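Newsroom > Press releases > Manufacturing and assembly

Tiltix brings two-arm tool handling to the assembly benches at Femon

2 August 2026

Tiltix has completed the first stage of a bench automation project at Femon, a maker of small electrical enclosures. The system, sold under the name Zirkum, prepares hand tools for assembly staff. Each cell has two arms on a shared rail, and one arm can pass a tool to the other before it goes into a tray.

Femon runs 23 assembly benches. Until May, each assembler collected and returned their own tools at the start and end of every job. Under the new arrangement the cell sorts the tools for a job and the assembler takes over from there. Fitting, wiring and final inspection remain manual. 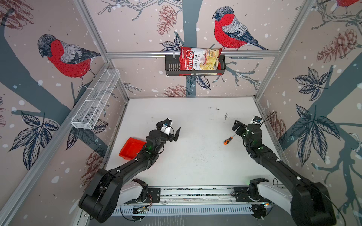

Will assembly jobs be cut as a result of the project?

No posts are being removed. Staff who used to spend part of the shift on tool returns have moved to wiring and inspection, on the same grade and hours.

Tool handling was chosen for the first stage after a review of stoppages at Femon. Screwdrivers were the item most often missing from a bench when a job began. They are also awkward for a single gripper, as a driver picked up by the shaft has to be turned before it can be set down handle first. With two arms the grip can be changed in the air.

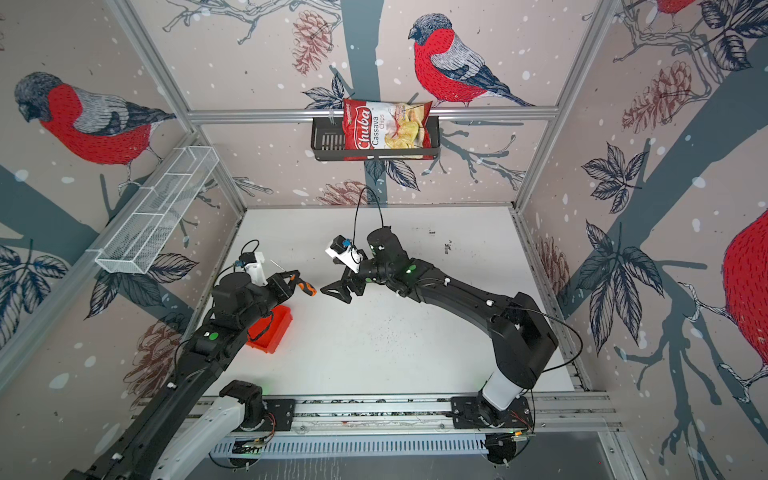 The handover routine is taught by demonstration. An operator guides the arms through the movement, and the recorded runs are used to train the controller. Tiltix recorded 1,000 runs before the system was accepted for use on shift. Further runs are added when Femon brings in a new tool.

"The assemblers decided the order the tools should come in," said Fiona Cowie, project lead at Tiltix. "We had it wrong in the first version and they told us so. The current sequence is theirs."

Each gripper has its own camera, used for the final approach to the tool.
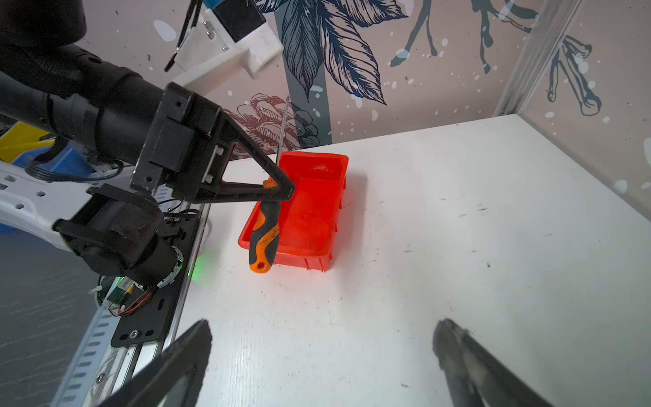
Training and shift changes

Femon has trained 110 employees to start, stop and clear a cell. The course takes one shift and covers safe access, gripper checks and what to do when a tool is dropped. Two people on each shift are also trained to record new runs. This is a paid additional duty.
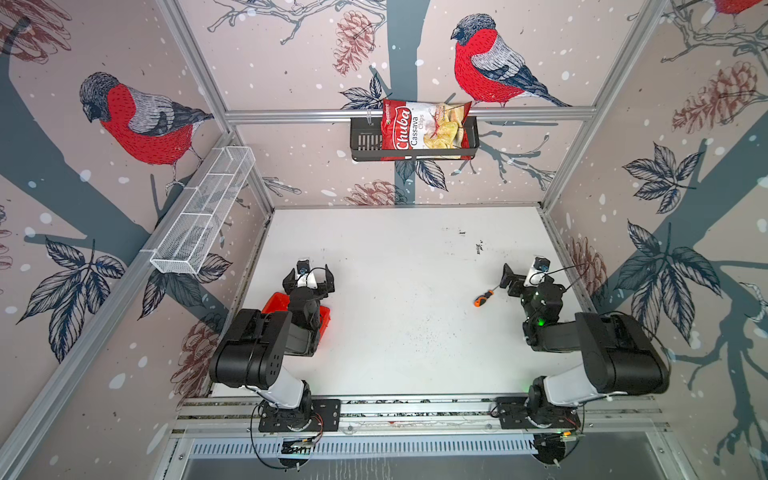 AVAILABILITY

Zirkum is available to order as a complete cell or as a rail and arm set for an existing bench. Adams will supply spare parts and carry out servicing. The second stage at Femon will cover pliers and cutters.

Related releases
Adams appointed service partner for Zirkum
Tiltix opens operator training room
Zirkum controller update: shorter restart after a dropped tool

Contact: Tiltix press office | © Tiltix | Back to top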